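The tea corner, reconsidered: plaid, pots and the case for a raised platform
Anwara Akanda
Sep 18, 2026
3,455 shares
2 comments

A tea corner is a modest piece of domestic planning. It needs a level surface, a cloth, a place for cups in use and another for cups that are finished with. Most homes have the first two. The third and fourth tend to be improvised, and the usual result is a low surface on which drinking vessels, flowers, paperwork and electrical items compete for the same area.

This feature looks at the problem in terms of surface, textile and load. It draws on a small guest flat in Clita which Thilini Samarakoon has let by the week since April, and on conversations with two people who work with table textiles and pots for a living. The flat has one main room, curtained along the window side, and it has no dining table in the ordinary sense. Everything that would happen at a dining table happens on whatever surface is nearest the curtains.

The platform

A raised wooden platform by a window has some advantages over a side table. It is wide for its height, it can't easily be knocked over, and it can be used from more than one side. Its weaknesses are also plain. Bare wood marks under a warm cup, and a broad flat surface with no edge invites things to be left on it.

Samarakoon's answer is a cloth laid over the middle only, with timber left exposed beside it. The covered area is for crockery and plants. The bare area is for a tray, when there is a tray. Guests are given no instructions on this point and she reports that most of them follow it anyway, as the boundary is easy to read.

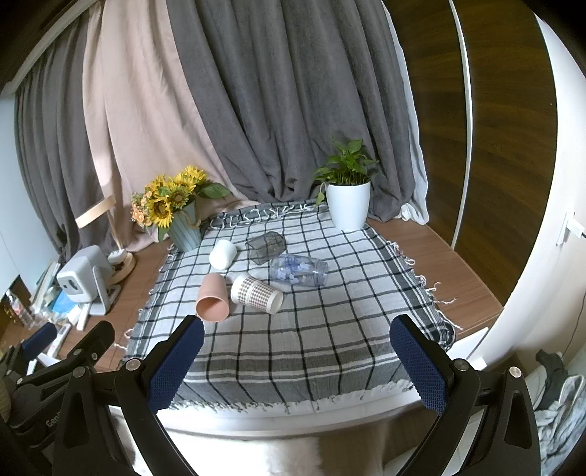
The choice of cloth matters more than its size. A check or plaid has a practical function on a working surface: the lines give an immediate reference for whether the cloth is straight. With a plain cloth a shift of a few degrees goes unnoticed until one corner is hanging well below the other. With a grid, the error is visible from the doorway. Grey and white is a forgiving combination for tea, less so for turmeric or beetroot.

Arif Ranasinghe, who buys table textiles for the homeware shop Kinside, prefers a woven check to a printed one for this kind of use. A woven pattern has the same colour on both faces, so the cloth can be turned when one side is stained and used for another few days before washing. He also advises checking the weave for bare patches by holding the cloth up to a lamp. A loose weave will let a spill through to the timber before anyone has found a towel.

Fringe is a separate question. Tassels add a little weight at the perimeter and help a light cloth to lie down at the edges. They also catch on cup handles, sleeves and the feet of plant pots, and they come out of a washing machine in knots. Ranasinghe's recommendation is a mesh bag, a cool wash, and combing out the fringe with the fingers while it is still damp. Ironing the tassels is a waste of time. Ironing the body of the cloth is worthwhile if the cloth is going under anything with a narrow base.

Cups, and what to do with them

The mixed cup set is now the normal condition of a rented kitchen. Matching sets lose members, and replacements are bought singly. Samarakoon made a decision early on to stop replacing like with like. The flat holds plain white, pink, a brown and grey check, and a faceted smoky-grey cup which lets the pattern of the cloth show through it.

There is a functional argument for this. Where several people are drinking from the same surface, distinct cups remove the need to remember whose is whose. Shape works as well as colour, though colour can be read from further away. The same applies to bottles. A clear bottle with a printed pattern is easier to identify than a plain one, and a bottle without its cap belongs at the sink.

Clearing is where most tea corners fail. Cups put down upright look as though they may still be in use, and will be left by everyone for the rest of the evening. The opposite convention is to lay an empty cup on its side. It takes up more cloth, it may roll a short distance, and it can't be mistaken for a full one. On a woven cloth the rolling is slight, provided the surface beneath is level. On bare varnish it is a nuisance.

A cup should be drained before it is laid down. The last spoonful of tea is enough to mark pale cotton, and milk is worse. For the return trip to the kitchen, Samarakoon uses a deep tray from Trastico with a raised lip. It holds a full round of cups and is kept upright behind the kitchen door. She tried a basket first and gave it up after a week of drips on the floor.

Plants and flowers as fixed points

On any shared surface it helps to have a few items that do not move. They establish the corners and discourage the cloth from travelling. A potted plant does this well: compact base, low centre of gravity, tolerant of being brushed by an elbow. A vase does it less well, as the mass of the flowers sits high.

Anjana Patwary runs Tsegaye, a small pottery and planter workshop, and her rule for vases is to consider the water as ballast. A tall arrangement of sunflowers in a light vessel should have water to at least half the depth of the vase, topped up daily. Sunflowers are heavy drinkers when cut, and an arrangement that was stable in the morning may be less so by night. A ribbed or grooved body is useful here, as it gives a wet hand something to grip.

She is less enthusiastic about rope trim. A loop of rope on a vase makes a pleasant contrast with a glazed surface, but it holds moisture and should be kept clear of the waterline when refilling. Her own planters have no trim. She adds that a finely ribbed white pot will show soil splashes in every groove, and that a soft nailbrush is the correct tool.

Position matters too. Flowers at the back, against curtains, stay out of the pouring area. The drawback is pollen, which drops on cloth and curtain alike. It should be lifted with adhesive tape and never rubbed. Rubbing fixes it in the fibres, and it will then survive several washes.

The shared table

The harder case is the surface that has to serve for tea and for everything else. A round table with a cloth over one part of it is a reasonable compromise, and the same principle applies as on the platform: the textile marks the zone for drinks, and the remainder is left as plain top.

On the plain side, the difficulty is equipment. A small projector needs a stable stand, clearance behind it and a power lead that does not cross the drinking side. A lamp needs much the same. Remote controls multiply. They are similar in colour, they are similar in size, and they drift. Shiuli Dissanayake, who cleans the flat between lets, puts them back beside the equipment they operate, and gives this as the single change that cut the number of messages from guests asking how to turn things on.

Paper is best kept in one stack with the largest item at the bottom. A coloured folder in the stack makes a convenient marker between what is being read and what is merely being stored. Drinking water kept on that side should be in a bottle with its cap on. An open cup has no place within reach of a projector, and moving the cup is quicker than moving the projector.

Dissanayake clears in a fixed order: vessels, then dishes, then cloth, then equipment. The cloth is folded inward from the fringe, so that crumbs are carried to the sink and not to the floor. The flowers are lifted last and put back first. A full reset of the table takes her almost 3 minutes, leaving out the washing-up.

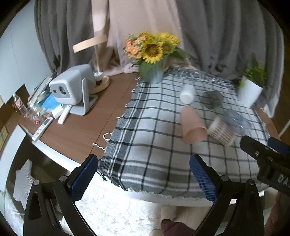

Buying notes

A cloth for a partial cover should be measured against the area in use and not against the whole top. Allow for a short overhang at the front and none at the back, where it will only bunch against the curtains. Wash it once before first use. Cotton checks commonly shrink more in one direction than the other, and a cloth that was square in the shop may not be square at home.

Odd cups are cheapest bought singly at the end of a line. Check that each stands flat and that the rim is smooth all the way round. Faceted cups should be looked at under a strong light for fine cracks along the facets.

For the vase, weight is a better guide than height. Patwary suggests a minimum of 400 grams empty for anything intended to hold sunflowers, and a base no narrower than the mouth.

Samarakoon intends to buy a second cloth before winter, in the same check, so that one can be in the wash while the other is down. She has not yet decided about the fringe.

Share this article
2 comments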